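Workshop notebook, Sutero rally car, September
Started 7:40 am

Rear diff back in. Margus did the mounts and I did the swearing. The new bushes from Tedex are a fraction wider than the old ones, so the crossmember went up at an angle that would embarrass a shopping trolley. Two goes with the pry bar and it sat flush. Witness marks in yellow paint on all four bolts. If anyone finds one that has moved, write it here and not on the back of a lunch receipt like last time.

Front left damper is still weeping. Not a lot, but the bump rubber has a greasy shine on it that wasn't there before the gravel test. Eun-seong wants to rebuild it. I want to swap it for the spare and look at it after Sondov, when we can all be disappointed at leisure. Unresolved. Spare is on the shelf under the window, gas pressure not yet checked.

Notes from the Sondov recce, typed up from Han-gyeol's handwriting, so allow for error:

Stage 2 has been graded and is now much quicker than our old pace notes. The "caution" over the second crest can probably go. Jin-sol wants it kept until he's driven it at speed. Han-gyeol, who has to read it out, doesn't mind either way as long as they stop arguing about it in the car.

The ford is down to ankle depth. Leave the intake snorkel on regardless. We remember the other ford.

Last 300 metres before the finish are loose over hard clay. Softer rear bar? Try it at the test before anyone gets attached to the idea.

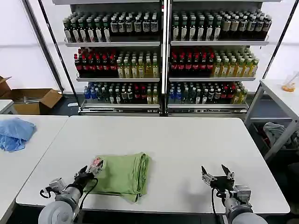

Green cloth, folded, on the white table.

Wiring. The intercom dropout is the co-driver's plug, as Sang-wook said three weeks ago and has been very gracious about ever since. One crimp was holding by a couple of strands. Recut, recrimped, heat shrink on, strain relief moved to the roll cage diagonal. Ran it with the engine on and both helmets plugged in, with me wiggling the loom like an idiot. No dropout in 17 minutes, at which point my arm gave up.

While in there, found the map light earth sharing a bolt with the wiper motor. I have no idea whose work that is. The handwriting on the tape looks a lot like mine. Separated them.

Brakes: front pads at 47 per cent by the gauge, rears fine. Fresh fronts for the event and keep these for the test. Fluid bled all round, pedal firm. Colour of what came out of the right rear was closer to maple syrup than I'd like, so that caliper goes on the list for a strip-down over winter.

Spares order to Ma went in at lunch: two track rod ends, a lower arm, wheel studs, a radiator cap. They've put the lower arm on back order. They have put the lower arm on back order since the tyres on this car were somebody else's problem.

Still to do before scrutineering:
Extinguisher bracket, one bolt short
Mud flaps, rear
Co-driver's footrest, 20 minutes' work, avoided by everyone for a month
Door numbers, once the organisers tell us what ours is
Weigh the car with the full spares load in the boot

Margus has taken the torque wrench home to check it against his own. If it isn't back by tomorrow morning, no wheels go on.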